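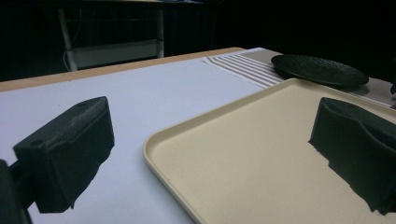 有用户留言：装机第二周，盐箱底部始终有一层水，盐没有泡完，水也不退，是不是盐阀坏了，要不要把水抽干再开机。

不需要抽。Curetti 湿盐箱机型在待机状态下，盐箱内保留一定高度的水，用来溶盐，水面低于盐层属于正常。需要报修的情况只有两种：水面高过盐井溢流口；或者再生结束后水面继续上升。判断方法见本页“盐箱水位”一节。

Curetti 中央软水机（湿盐箱，顶装控制阀）
页面更新：2018年9月16日

产品概述

Curetti 为全屋入户型离子交换软水机，安装在入户总阀与室内分水器之间，用于降低自来水中的钙、镁离子含量，减少热水器、锅炉换热器、花洒和洗衣机内的结垢。设备由树脂罐、控制阀、盐箱和旁通组件四部分构成。树脂采用 Prultari 食品级强酸性阳离子交换树脂，控制阀为 Chala 流量型自动阀，旁通组件及连接软管由 Fivier 配套。

本机只处理硬度，不去除余氯、重金属、细菌和有机物。需要直饮的用户应在厨房另设净水设备，并优先从旁通前取水。花园浇灌、室外清洗、消防管路也应从旁通前单独引出。

主要参数

额定处理水温：4 至 50 摄氏度
树脂装填量：11 升
盐箱最大装盐量：23 公斤
控制方式：流量计量，延时再生
再生方式：逆流再生
电源：随机适配器，低压直流输入控制阀
安装位置：室内，地面平整，附近有地漏
进出水接口：外螺纹，规格见铭牌
排水管：随机软管，不得缩径

处理水温指进入树脂罐的水温，不是环境温度。环境结冰时整机必须排空停用。热水管路回水不得倒流入设备，进水侧已有热水循环泵的住宅，应在软水机出口加装止回阀。

单次周期产水量取决于原水硬度和设定的再生盐量，本页不给出固定数值。经销商上门时用滴定试剂测原水硬度，填入控制阀后由程序自行计算。用户自己测的，以同一天早晚两次读数中较高的一次填入。

工作原理

运行状态下，原水由控制阀进入树脂罐顶部，自上而下穿过树脂层，水中的钙、镁离子与树脂上的钠离子交换，软化后的水从底部布水器进入中心管，上行至出水口。

树脂交换容量用到设定余量后，控制阀登记一次再生请求，等到预设的凌晨时段执行。再生期间，设备自动切到内部旁通，室内仍有水，但供应的是未软化的原水。因此再生时段应避开洗衣机和洗碗机的预约启动。

再生过程依次为：反洗、吸盐及慢洗、快洗、盐箱注水。反洗时水流自下而上，松动树脂层并冲走截留的细小颗粒。吸盐由射流器产生负压，把盐箱内的饱和盐水吸入树脂罐，逆向通过树脂。慢洗沿同一方向把剩余盐液缓慢推出。快洗恢复正向水流，压实树脂层。注水量由程序按设定盐量计算，注入盐箱后静置溶盐，供下一次再生使用。

从原理上说，软化后的水含钠量会有所上升，上升幅度与原水硬度成正比。限钠饮食者饮水请从旁通前取用。

控制阀

Chala 控制阀采用陶瓷片密封，驱动电机通过减速齿轮带动动片旋转，依角度切换水路。动片停在两个工位之间时，面板显示定位错误，设备保持最后一个有效指令，不会自行继续转动。遇到这种情况，先关闭进水阀，断电，等待指示灯熄灭后重新上电，阀芯会自动寻位。连续两次寻位失败的，记录屏幕代码后联系经销商，不要拆下齿轮盖用手拨动。

面板可设置项目：
当前时间
再生时刻
原水硬度
再生盐量档位（节盐、标准、高容量）
最长间隔天数
反洗时长
快洗时长
按键锁定

最长间隔天数用于用水很少的住宅。即使流量没有用完，到期后也会执行一次再生，防止树脂层长时间静止。出厂设定适合一般家庭，长期空置的房屋请按“停用与恢复”处理，不要靠缩短间隔来代替。

断电后时钟由内置电池维持，流量累计数据写入存储芯片，不丢失。停电发生在再生过程中的，来电后从中断的步骤继续。

树脂

Prultari 树脂为球状颗粒，出厂为钠型，装填后可直接使用。首次通水时出水可能带淡黄色，并有轻微气味，冲洗至清澈后方可接入室内管路。冲洗水从最近的水龙头排放，起泡器须先拆下。

影响树脂寿命的主要因素是余氯、铁和泥沙。余氯使树脂骨架逐渐氧化，颗粒变软，阻力增大；铁在颗粒表面和内部沉积，交换容量下降，普通食盐再生无法完全恢复；泥沙堵塞上布水器，表现为流量减小。原水铁含量偏高的地区，每年用专用树脂清洗剂处理一次，清洗剂溶于水后倒入盐井，随即启动手动再生。清洗剂不可与含氯消毒剂混用。

入户前应装前置过滤器，过滤精度按经销商建议选择，冲洗周期视水质确定。没有前置过滤器的安装，布水器堵塞不在保修范围内。

盐的选择

使用软水机专用再生盐，片状或枕状均可。不使用食用精盐，精盐颗粒细，容易板结，并含抗结剂。不使用粗海盐和融雪盐。

首次加盐前，先向盐箱内加少量清水，没过底部格板即可，以后由设备自动注水，用户不再加水。盐不要一次装满，南方潮湿地区装到一半为宜。盐面高于水面，低于盐井盖。旧盐未用完时可以直接加新盐，不需要清空。

盐箱内常见的问题是盐桥。盐层上部结成硬壳，下部已经溶空，外观上盐量充足，再生却没有吸到足够的盐水，出水逐渐变硬。检查时用木柄从上方垂直轻压，遇到硬壳后突然落空，即可确认。硬壳应从边缘逐块敲碎，不要用金属杆，不要对准盐井方向用力。

盐箱水位

正常待机水位低于溢流口，盐多时从上方看不到水。检查步骤如下。

打开盐箱盖，取下盐井盖，观察井内水面，用铅笔在井壁外侧标出高度。关闭盖子，当天不启动手动再生。第二天同一时间再看。水面没有变化，说明盐阀关闭良好。

水面上升，检查控制阀注水工位是否关严，陶瓷片之间有砂粒时会出现微量渗漏。可启动一次手动再生，借反洗把砂粒冲出，然后重复上述检查。仍然上升的，将旁通阀转到旁通位，通知经销商。

再生后水面没有下降，说明没有吸到盐水。依次检查：进水压力是否偏低；排水软管有无弯折；射流器滤网是否堵塞；盐管两端接头是否松动漏气。射流器滤网用清水冲洗，不用针捅喷嘴。

安装要求

安装面须承受设备满水满盐时的重量，木地板和悬空柜板应事先加固。设备前方和上方留出加盐及检修空间，盐箱盖应能完全打开。不得安装在阳光直射处，不得与锅炉烟道相邻。

进水静压超过铭牌上限时，在前置过滤器之前装减压阀。夜间管网压力通常高于白天，测量压力宜在夜间用水低谷进行。存在明显水锤的管路，先消除水锤，再接设备。

连接顺序：
关闭入户总阀，打开最低处龙头泄压。
安装 Fivier 旁通组件，箭头方向与水流一致。
用随机软管连接旁通组件与控制阀，平垫放正，用手旋紧后再以扳手补紧。
连接排水软管，末端与地漏之间保留空气间隙，不得插入污水中。
连接盐箱溢流管，溢流管靠重力排水，末端低于溢流口，不与排水软管合并。
旁通阀保持在旁通位，打开总阀，冲洗管路。
缓慢打开设备进水侧，等空气排尽后再打开出水侧。
接通电源，设定时间和硬度，执行一次手动再生。

外螺纹接口为塑料件，禁止缠麻后强力旋紧。金属管道在安装位置断开后，如果原管路兼作等电位连接，须由电工补接跨接线。

出水硬度调节

旁通组件上带有混水旋钮，可将一小部分原水掺入软化水。完全软化的水冲洗肥皂时有滑腻感，属于钙镁离子减少后的正常现象，不习惯的用户可将旋钮逐格打开。铜管和镀锌管住宅建议保留少量硬度。调节后放水片刻，再用试剂复测。

锅炉厂家对补水硬度有规定的，以锅炉说明书为准。向采暖系统补水之前，应确认换热器材质是否允许使用软化水，部分铝质换热器不允许。

日常维护

每月查看一次盐量。每季度核对一次时钟和再生时刻。每年清洗一次盐箱，清洗宜安排在盐快用完时进行，倒出残水和底部沉渣，用清水擦洗内壁，不用洗洁精。盐阀浮子取出后冲净，放回时保持竖直，浮子应能自由上下。

前置过滤器的冲洗在软水机处于旁通位时进行，避免扰动的泥沙进入树脂罐。小区停水检修后恢复供水，也应先旁通，放掉浑水后再切回。入秋后地下管线检修较多，10月前后请留意物业通知。

停用与恢复

外出时间较长时，关闭入户总阀，设备保持通电。恢复使用时先手动再生一次，然后打开各龙头，放掉管内存水。

冬季无采暖的房屋须排空：关闭总阀，转到旁通位，启动手动再生使阀内泄压，断电，拆下软管，用虹吸方法把树脂罐内的水尽量放出，清空盐箱。树脂应保持湿润，不要晾干，放在不结冰的室内。冻结过的树脂罐不得再承压使用，即使外观没有裂纹。

故障对照

出水变硬：盐不足或盐桥；旁通阀没有完全关闭；硬度设定偏低；混水旋钮开度过大；射流器堵塞。
出水发咸：排水不畅，慢洗不足；再生中断；盐箱水位过高。
流量减小：前置过滤器脏堵；上布水器堵塞；树脂破碎。
排水管待机时持续滴水：阀片磨损或夹有杂质。
龙头流出树脂颗粒：下布水器损坏。立即旁通，停止使用热水器。
屏幕无显示：检查插座和适配器，控制阀内部无用户可更换的保险丝。
耗盐明显增加：室内漏水导致流量累计偏快；盐量档位被改动；原水硬度变化。

配件与订货

树脂、射流器组件、阀片密封组、盐阀、流量计叶轮、旁通密封圈均可单独订购。订货时提供控制阀侧面标签上的编号。射流器按颜色区分规格，必须与原件颜色一致，不同颜色不可互换。

树脂按整袋供货，一袋即为一台的装填量，拆封后密封避光存放。自行换树脂的用户须先封住中心管上口再倒料，装填完成后取下封堵物，确认中心管与控制阀底部密封圈对正。

随机附件：适配器一只，连接软管两根，排水软管一根，盐井盖一个，硬度测试试剂一瓶，平垫一包，说明书一本。再生盐不随机附送，由当地经销商另行配送。

质保

树脂罐和盐箱、控制阀、树脂的保修期分别计算，起始日期以安装单为准，没有安装单的以发票日期为准。树脂氧化、铁污染、冻裂、超压使用、未装前置过滤器造成的损坏，不属于保修范围。报修时请提供安装单编号、屏幕代码以及最近一次加盐的日期。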